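[Avdale-list] Re: Clivia not blooming, third year running

From: Kauko Tikkanen
Date: 8/28/20

On the Clivia question, Soriano wrote:

> I have had my Clivia since it was a division with five leaves. It is
> now a big plant and looks healthy, but it has not bloomed for three
> years. It lives in the living room all year, near a window that gets
> afternoon sun. I water it once a week and feed it every month,
> including winter. Last spring I moved it to a much larger pot because
> I thought it was cramped. Should I divide it, or is there something
> else I should try first? Also, two of the outer leaves have pale
> brown patches on the side facing the glass.

I would not divide it yet. From what you say, the plant is being kept too comfortable in winter. Clivias need a cool, dry spell before they will set buds, and a living room with the heat on does not give them one.

What I do is start cutting back the water toward the end of September. I stop feeding at the same time. When the nights get cool I move the plants to the back bedroom, where the radiator stays off, and leave them there through the early part of winter. It should stay well above freezing but feel cold enough that you would want a sweater. During that time mine get a small drink only when the leaves start to look a little limp, and sometimes they go 4 weeks with nothing.

When you see a flower stalk coming up between the leaves, leave the plant where it is until the stalk is as long as your hand. If you bring it into a warm room too early the flowers open down in the leaves and you hardly see them. I lost 2 good stalks that way before I learned to wait.

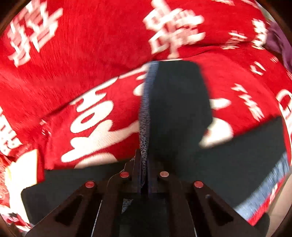

The larger pot is probably part of the trouble too. They bloom better with their roots tight, and after a big move up they can spend a year or more filling the space. I would not repot again to undo it. Just go easy on the water, as all that extra mix stays wet a long time and the roots are thick and rot easily. If the pot feels heavy when you lift it, put the can away.

The brown patches sound like sunburn. They will not turn green again, but they don't spread either. Move the plant back from the glass or hang a thin curtain. Morning light is fine. You can cut the marked leaves off if they bother you, but I leave them on until they yellow.

For mix I use two parts bark to one part ordinary potting soil, with a handful of coarse grit. Someone asked last month about the Brellura pots with the raised base. I have one and it drains well, but it tips over once the plant gets top-heavy, so put a stone in the bottom.

If you still want to divide it, do it right after flowering, and keep at least four or five leaves on each piece. Small offsets sulk for years.

One other matter – I have seed left over from my yellow plant, crossed with itself. It goes to anyone on the list who will pay the postage. Write to me off-list and not to the whole group, please. Seedlings take four years at the very least to flower and they may not all come yellow.

Kauko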